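30/10/2018 — Silside bench notes, shoe rack task

Good morning on this one! Run 456 on the Poston planner, and I'm more hopeful about tidying than I was after the cutlery. A rack under a table is a proper household job: poor light, a low ceiling for the elbow, and every pair white. The thick-soled slides on the top shelf are the easy ones to find. I want the slimmer pairs below next — the left-hand one sits half behind the table leg, so it'll be a lovely test.

To do: log reach height, retie the wrist cable, ask Azevedo for the softer finger pads.

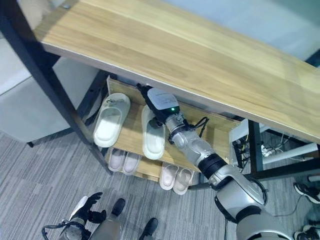 Chores / Footwear

Can it do the hallway yet? Not by itself, I think, but I'd bet on one pair by November.

Recent entries
Folding tea towels, part 2
Trastwood drawer pulls
Bin lids again

Last updated: Tuesday, 17:40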